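How to check a folding policy before you believe its success rate

If you have trained a bimanual policy to fold T-shirts and it reports a splendid number, this page is for you. It covers the staged-start test we use at Trarnance, which takes an afternoon and has ruined several of mine.

The trouble with full-run scoring is that it hides where the failures live. One good fling at the start can carry a hopeless policy to the end. So we cut the task into 3 stages – pick up, lay flat, fold – and start the policy cold at each one.

Step 1. Freeze your checkpoint. Write down which one it is. You will not remember.

Step 2. Choose one garment and stick with it. Dark cloth on a white table is kind to the overhead camera, so do a pale one later if you want to feel humble.

Step 3. Set the start state by hand, using a saved reference view as an overlay. Match the outline of the cloth and let the small creases fall as they like.
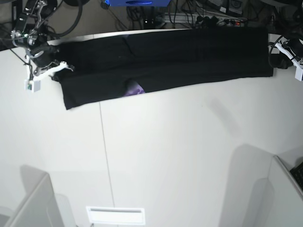
Both arms at the ends of the garment, top view.

Step 4. Run 20 trials per stage. Reset the arms to the same home pose between trials, even when they look close enough. They are never close enough.

Step 5. Score each trial from the recording, with the policy name hidden. We use Staria for this, but a spreadsheet and a little self-discipline will do. Mark a grasp as good only if the cloth is still held when the stage ends. A hopeful pinch followed by a slow slide is a fail, however much you were rooting for it.

Keep the wrist views as well as the top view when you score.

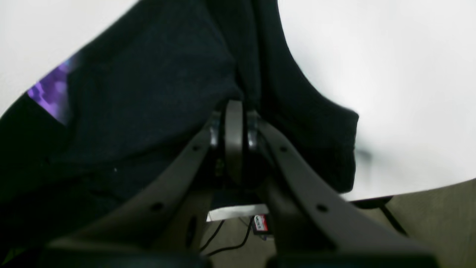

From overhead, a grasp on one layer and a grasp on two can look the same, and the difference decides how the rest of the fold goes. Add a column for it. If you can't tell from either camera, write "unclear" and move on.

Step 6. Compare stages. Our Drovia baseline, trained on 1,032 demonstrations, managed 19 good trials on the lay-flat stage and 3 on pick-up. The full-run score had looked perfectly respectable, and I had already made the slide.

Step 7. Collect new demonstrations for the weakest stage only, retrain, and repeat from Step 1 with a fresh checkpoint name. "final_final" is taken.

The stage-start script is in the Pärn folder, next to the overlay tool.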